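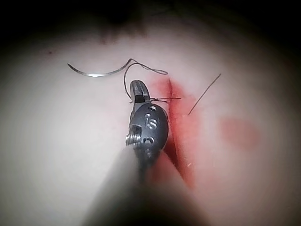 Instrument tip with narrow jaws, marked 15, over a pale surface.

Mament museum puts its "Night Bather" back on the wall

The Mament Museum of Art has rehung "The Night Bather," the big oil that went off view in June, and it looks different enough that regulars were stopping in the doorway this morning. Gone is the yellow. Gone too is the heavy gilt frame, swapped for a plain dark one from Giveo, the framing shop across the river.

The picture is on the second floor, east gallery, end wall. Doors open at 8 a.m. for members, an hour later for everyone else. No extra ticket.

Quick background for anyone who hasn't stood in front of it. A woman sits on a stone step with her back mostly to us, one foot in a pool, one hand holding a wet cloth against her neck. No moon, no lamp. The light just arrives from the left and sits on her shoulder. It came to Mament with the Montoya gift, 896 works in all, most of them prints and small landscapes. This was the star, and the only large figure painting in the lot.

Who painted it is still a fight. The Montoya family always said it was a workshop piece, several hands, nothing special. The old label said "Italian school" and left it there. The new label drops that and says "artist unknown," which will annoy people on both sides. The auction house Poletti, where the family bought it, had it down as a "Susanna," but there are no elders anywhere in the picture and the cleaning didnt turn any up in the bushes.

What the cleaning did turn up is a foot. The second one, under the water, painted in thin gray-green and completely lost beneath the old varnish. You have to stand a little to the right to get it. Also a strip of red along the step, probably the edge of a robe — and a small frog, which kids will find before anybody else does.

"People remember this as a brown painting," said curator Edith Urrego, who wrote the new wall text. "It's a pink one. The brown was all on top."

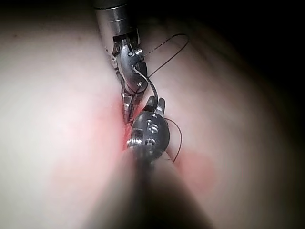
The pink is the thing to go look at. Urrego spent most of her walk-through on the bather's back, where the paint goes from nearly white at the shoulder to a cool rose at the ribs with no hard line anyplace. Then the dark, which comes on fast. The pale pink surface in the picture here behaves a lot like that: brightest toward the left, a soft curve away, then near-black at the upper right where the light gives out. In the painting the same kind of drop happens behind her arm, and the arm seems to come forward because of it. Before the cleaning the whole passage was mud.

Not everyone's happy. One longtime visitor at the rail said the old varnish gave it mystery and now it looks like "somebody turned the lights on at a party." Others don't care for the new frame. Urrego said the gilt one was added long after the painting was made and is being kept in storage, so it could go back someday if a later curator wants it.

The label also points out two changes the painter made along the way. The cloth was first painted lower, near the waist, and the step used to run all the way to the right edge. Both show up faintly now if the light's right. Late afternoon is best, when the east windows go dull and the glare is off the top third.

Hung with it are 7 drawings from the same gift, studies of backs, hands and draped cloth. None is a study for the bather, as far as the museum can tell. One of them, a red chalk shoulder, comes close enough to start an arguement. Drawings stay up for 6 weeks and then go back in the dark. The painting stays put.

Gallery talk by Urrego at noon tomorrow, repeated at 4 p.m. Free, stools provided, meet at the top of the stairs. The frog is lower left.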